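Plumholm hall kitchen gets new tabletop and more shelf space

The community kitchen in the Plumholm hall is open again after three weeks of work. The cooking groups came back in July, and the first thing most of them noticed was the big table, which has been sanded and oiled and is now much lighter in colour than before.

The table was in a poor state. It had rings from hot pots, and one end had gone grey from many years of wet dishcloths. A new one was considered, but the quotes were high, and the people who bake there every week asked to keep the old size, because eight persons can stand and knead at it without touching elbows. The joinery shop Tokarz offered to restore it on site. The boards were sanded back to bare wood, and then they received 3 coats of oil with a full day of drying between each coat.

The whole project cost $3,920. The larger part of this went to the table and to a new tap at the second sink. The remainder was spent on storage, which has been the most common complaint in the kitchen book for a long time. Members wrote that they had to move a pile of bowls each time they wanted to roll out dough, and that the cupboard under the window is too deep to find anything in.

The answer to this is quite simple. Metal risers now stand on the tables and counters, so that bowls can be kept on the upper level and the space under them stays free for boards and trays. They were ordered from the household shop Ciso, together with a set of collapsible bowls. These fold flat and will go in the drawer beside the stove when the risers are needed for cooling cakes.

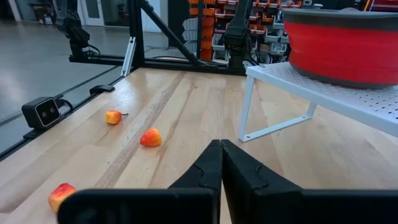
A red collapsible bowl on one of the white risers, with three artificial apples on the table.

The light colour of the wood has received mixed opinions. Some members find it a bit too pale and would have liked to see it darker, as it was when the hall was built. Others are happy that the grain is visible again, especially the darker streaks, which had disappeared under the old varnish. According to Tokarz the colour will deepen a little during the first year.

Users are asked to follow a few new rules for the table. Hot pots must be placed on a trivet, also when it is only for a moment. Spills should be wiped immediately, and beet or berry juice should be washed off with mild soap. Please do not use bleach or the rough side of the sponge. A small tin of oil is kept in the cleaning cupboard, and the group that has the last booking of the month is asked to give the top a thin coat before leaving. A card with instructions hangs inside the cupboard door.

The risers may be moved, but they should be lifted and not pushed, so that the legs do not scratch the new surface. Felt pads have been ordered and will be put on when they arrive.

The booking hours stay the same as before, with the last group finishing at 9 p.m. A half-day booking is still $80, and this includes the stove, both sinks and all the equipment in the open shelves. The mixers from Zisum are stored in the locked cabinet and must be requested together with the booking.

One part of the work is not finished. The lamp over the table flickers when the dishwasher is running, and an electrician will look at it before the autumn courses start. Until then, groups that book in the evening are advised to run the dishwasher at the end.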